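How does a talking app know what you said?

Maybe you have played with an app where a cartoon animal repeats your words in a funny voice. You say "good morning" and the animal says "good morning" too, but much higher, like a mouse. Children in Florton Primary asked me how this works, so I wrote this page for them and for you.

We will start with the easy part, which is the sound. 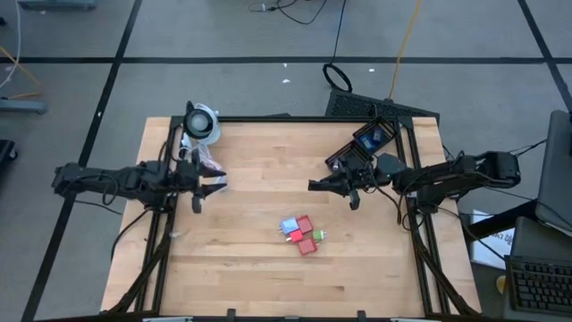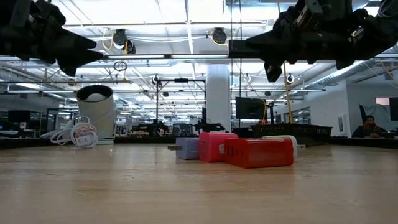 Dima Hourani wrote to me that her little brother thinks a real parrot lives inside the tablet. She asked if the app understands him when he talks to it.

The short answer is no. An app which only repeats does not understand anything. It does not know if you said "hello" or "sausage". It only keeps your sound and plays it again.

What is a sound?

When you speak, the air in front of your mouth shakes. We call this shaking a vibration. Put two fingers on your throat and say "mmmm". Can you feel it? The vibration travels through the air until it meets an ear, or a microphone.

The microphone is a very small part in the tablet. It feels the air shaking and changes it into electricity. Then the tablet measures the electricity many, many times in each second and writes down a number each time. So your "good morning" becomes a very long list of numbers. A computer likes numbers, it can save them and copy them easily.

How does the voice become funny?

Imagine your list has 500 numbers. If the tablet reads the list at the normal speed, you hear your own voice. If it reads the list two times faster, the vibrations come closer together and your voice becomes high, like a mouse. If it reads slowly, your voice becomes low, like a bear. We say that the pitch is changed.

There is one problem. When the list is read faster, the words also finish sooner. Many apps use a more clever way, so that the voice is high but the words are not too quick. It needs some difficult mathematics, and you can learn it when you are older.

How does it know when you have finished?

The app listens to how loud the sound is. When you speak, the numbers are big. When you stop, the numbers are small. If they stay small for a moment, the app decides that it is now its turn. This is why the animal gets confused in a noisy kitchen - the washing machine never stops talking!

And the moving mouth?

The cartoon has a few pictures of its mouth, for example closed, a little open and wide open. In an app called Pascual, which has a green frog, there are 12 mouths. When the sound is loud, the app shows an open mouth. When it is quiet, it shows a closed one. The pictures change so fast that your eyes see one mouth which moves.

What about apps that answer questions?

These are different. They must find the words in your list of numbers, and this is hard work. Often the tablet sends your voice through the internet to a bigger computer, and the answer comes back. Before you use such an app, ask an adult at home. They can look in the settings and see if the app may use the microphone.

Try it yourself

You need a tablet with a talking app and one friend.

Say your name in a normal voice and listen.
Say it again in a whisper. Does the app hear you?
Clap your hands one time. What does the animal do with its mouth?
Say one word, wait a little, then say another word. How long can you wait before the animal begins?

Write your results on paper. Class 4 in Plukley did this with the frog, and he did not hear most of their whispers.

New words

Vibration - a very quick shaking
Microphone - the part that changes sound into electricity
Pitch - how high or low a sound is
Settings - the place where you choose what an app may do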